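4.2 Scene generation and the wrist-view grasp check

We build every training scene in Prilledura, our in-house scene sampler, and I'll admit we spent far longer on it than on the policy itself. Each kitchen gets a counter, a wall, a floor and a handful of loose objects, all drawn from the Ammont asset pool. The sampler doesn't care whether the objects belong together, and we like it that way. Our first version only placed sensible kitchenware, and the perception head learned to guess an object's class from its neighbours (a mug next to a kettle, every single time). Once we let scans, toys and odd shapes in, it had to look at the thing itself.

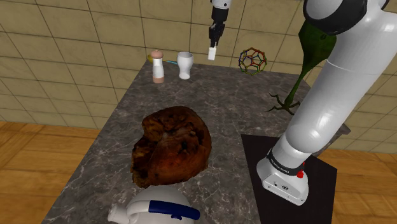 Figure 3. A sampled kitchen scene from the side view, with the arm mounted at the counter's edge.

The loose mix has a cost. Large lumpy scans like the brown one in Figure 3 have messy collision meshes, and the planner used to waste most of its time budget on them. We now swap in a convex shell for planning and keep the full mesh for rendering only. Open shapes such as the coloured lattice get the opposite treatment — a shell would fill in all the gaps, so we keep the struts as they are and put up with the slower checks. Of the 2000 scenes we sampled, 1300 passed the reachability filter and went on to training. I'd have liked more, but we didn't want to loosen the filter just to get a rounder number.

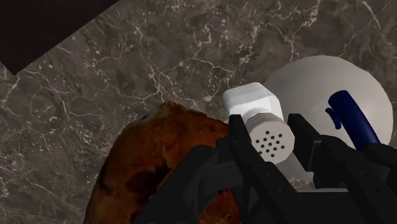
The grasp check is the part of the Khattak controller I'm fondest of, mainly as it's so small. It runs on the wrist view at every control step and asks one question: which pixels between the pads belong to the target? We tried plain depth first and it was hopeless in clutter. A shaker held at a tilt, with a pale plate-like shape right behind it, gives you white against off-white and very little edge to work with. The holes in the cap help a lot there, and when we masked that sort of texture out during training the check got noticeably worse on pale objects. So we left it in, and added random tilts to the renders so the network would meet caps from all sorts of angles.

When the check is unsure it doesn't stop the arm. It slows the fingers, waits 18 control steps and asks again, and only then hands back to the planner. We picked that wait by hand in Fandton, our replay tool, by scrubbing through 748 logged grasps and seeing where the answers settled. A learned wait might well do better — we haven't tried it yet.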